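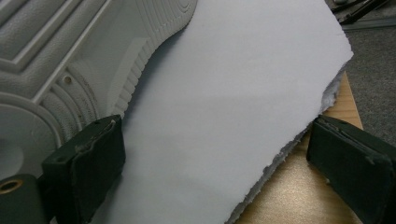
Why do white sneakers turn yellow?
Most of the yellowing comes from the rubber and the glue, which darken slowly with sunlight, heat, and leftover detergent that was never rinsed out. Leather and canvas yellow too, but usually later, and usually with help from bleach.

White sneaker

A white sneaker is a casual shoe with a pale upper and a pale rubber sole, sold in the belief that its owner will walk only on clean surfaces. The term covers tennis shoes, court shoes, canvas deck shoes and the large family of leather low-tops that are now worn to offices and weddings. In the trade, "white" is a generous word. A catalog issued by the shoe distributor Horgan once listed 50 shades under that heading, among them chalk, bone, oat, and a color called "almost."

History

Early rubber-soled shoes were made for lawn games and beach resorts, where pale clothing was the custom and somebody else did the laundry. The white shoe moved from the court to the street over several decades and lost most of its connection to sport along the way. Costume historian Alžběta Kubíček, in her study of leisure clothing in the port town of Brerkport, argues that the clean white shoe worked as a small public notice that the wearer had not come on foot. Her critics point out that many of them had.

Construction

The upper may be leather, synthetic leather, canvas, knit or mesh, and many designs combine two or more of these. Overlays are stitched or bonded on top, partly for strength and partly so that this year's shoe can be told from last year's. The tongue sits under the laces and usually carries a label giving the size in several national systems, no two of which agree.

The sole is normally molded rubber, often over a foam midsole. Concentric circles are a common tread pattern on court shoes, where they are meant to help the foot pivot. On the street they mainly collect gravel. Fine grooves along the sidewall hold dirt extremely well and account for most of the time spent with a toothbrush.

Laces

Laces are woven flat, oval or round. Flat laces are the usual choice on white low-tops; they lie neatly over the eyelets when new and begin twisting shortly afterward. The weave traps grime, so laces tend to look dirty before anything else does. 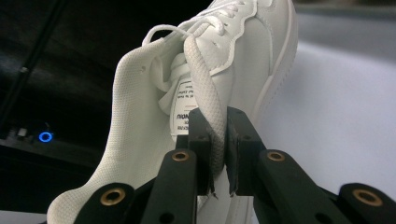
White sneaker with flat laces; the hanging strand has a herringbone weave.

A replacement pair costs very little, yet people who will spend an evening scrubbing a sole often refuse to buy one. Abundio Sandoval, who ran a repair counter in Utholm, kept a drawer of 281 single laces left behind by customers and reported that he was asked for one of them twice.

Care

Dry dirt should be brushed off before any water is used. Laces and insoles come out and are washed separately. The upper is wiped with a soft cloth and mild soap, and the sole can take a stiffer brush. Chlorine bleach is widely recommended by people who have not tried it on synthetic materials, where it can produce the yellow it was bought to prevent.

Wet shoes are stuffed with plain paper and left to dry away from direct heat. Newspaper absorbs well but may leave its ink behind, and at least one owner in Liltska is said to have worn the weather forecast on his insole until November. Machine washing is possible for most canvas models and is done to all the others as well.

Packing and storage

New pairs are generally shipped in a cardboard box with tissue around the shoes and a wad of paper or a shaped insert in each toe to hold its form. Collectors keep all of it. Itzel Bermúdez, who catalogs footwear for resale, found that the presence of the original box was mentioned in 849 of the 3,000 listings she reviewed, frequently at greater length than the condition of the shoes.

For long storage, a cool, dark and fairly dry place is preferred. Wearing the shoes occasionally is also thought to be good for them, though this advice is unpopular with collectors.

See also: Canvas shoe; Plimsoll; Shoelace; Shoe tree; Tissue paper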